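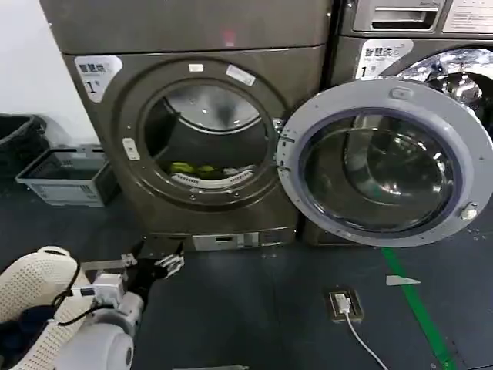
Figure 3. Shared washer, door open, with its numbered label.

Home Issues Authors Search Contact

4.2 Small favors and who keeps track of them

I went into this part of the study expecting to write about noise. Noise is what the literature on apartment living talks about, and it's what the first few people at Wallside wanted to talk about too. But when I sat down with the diaries in August (26 of them, some with coffee on the pages), noise took up a lot less room than borrowing did. People wrote about ladders, parcels, a spare key, a lift to the clinic. They wrote about moving somebody's wet clothes over to a dryer without being asked, and then worrying for days about whether that had been rude.

So let me say what I mean by a favor. I'm using the word for anything one household did for another without pay and without a rule telling them to. Holding the elevator counts if the diarist thought it was worth writing down. Paying a shared bill doesn't. Rima Saliba, who coded half the diaries, wanted a tighter definition and she may well have been right, but we'd have lost the elevator entries and I'm fond of those.

The two buildings came out very differently. At Wallside, people mostly did favors for the door next to theirs and the door across. At Tesside the favors went up and down — third floor to sixth, ground floor to the top — and hardly ever along the corridor. I first put this down to age, as the Tesside tenants are older on the whole. Jihad Kanaan read an early draft and asked whether I'd looked at where people waited. I hadn't! Wallside has nowhere to wait. Tesside has a lobby with a bench, a mail room, and laundry on the ground floor, and people from every floor end up standing around in those places with ten minutes to kill.

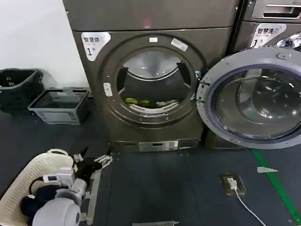
Figure 4. Dryer and washer side by side in a laundry room, each with a numbered label.

Waiting turned out to matter more than distance in the interviews as well. I did 13 of these, all in people's kitchens, and I asked everyone to tell me about the last person in the building they'd helped. Most of them started with how they'd met, and the meeting was nearly always somewhere dull. One man had been feeding a neighbor's cat for years on the strength of a single chat by the mailboxes. A woman on the fifth floor told me she couldn't name anyone on her own corridor, then named the whole of the second floor (and their children, and one grandchild).

Keeping track is the harder piece. Almost everyone told me they don't keep score, and almost everyone then told me the score. "She's had my drill twice," one diarist wrote, "but she did take in the chair." I don't read this as stinginess. My guess is that a slightly uneven balance gives people a reason to knock again, and that paying a favor back too fast closes the door on the next one. Majali's older work on village lending makes a similar point about flour and eggs, and I'd lean on it harder if the households there hadn't been mostly kin.

One caution before the next section. Diarists volunteer, and people who volunteer to write about their neighbors tend to be people who like them. The 42 households who turned me down may be living in a quite different building. I tried to get at this through the Jisside phone survey and got nowhere, mainly because the survey asks about "contact" and stops there. I come back to it in 5.1.

Share (42) Comments (3)

kitchen_table
The bit about paying back too fast is my mother exactly. She won't return a dish empty and she won't return it the same week either.

P. in 4B
Did you look at buildings with a garden? Ours has one and all the favors seem to start there, at least in summer.

oldstairwell
Would love to see the coding sheet. I'm with Saliba on the elevator entries, sorry.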